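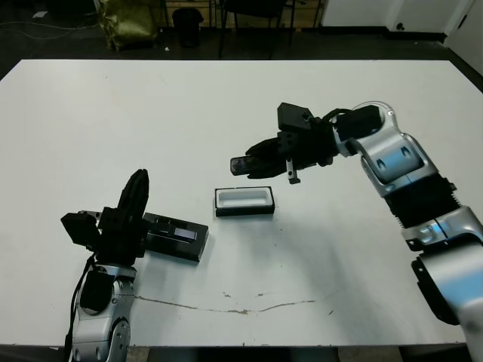 Diario de ventas: junio, once de la noche

Inicio | Diario | Lecturas | Contacto
Imprimir | Enviar por correo

¡Qué día! Escribo con los zapatos todavía puestos porque si me tumbo ya no me levanto. Hoy he cerrado las dos altas que me faltaban y mi grupo de Flivska llega por fin a 15 personas (en enero éramos Dorin y yo, hablando solos en su cocina).

La primera fue Rasha Semaan, que llevaba semanas diciéndome que se lo pensaría. Esta vez no le enseñé ni el catálogo. Le pregunté por su tienda, me habló casi una hora de los proveedores y al final fue ella quien quiso saber cómo iba lo de los pedidos. La segunda, Ruba Zoubi, me dijo que sí por teléfono mientras yo aparcaba, ¡y casi me llevo un bolardo!

Lo del boletín también me tiene contentísimo: 492 suscriptores. Elias apostó una cena a que no pasaba de 500 antes de julio, así que ya puede ir reservando mesa.

No todo ha salido redondo, claro. A un señor de la reunión de la tarde le solté el discurso entero de carrerilla y se fue antes del café. Me pudo la emoción. Mañana hablo menos.

Tengo que llamar a Dorin antes de las nueve, mandarle a Rasha la hoja de precios y devolverle a Hadi Zein el libro, que lo tengo lleno de papelitos.

Imprimir | Enviar por correo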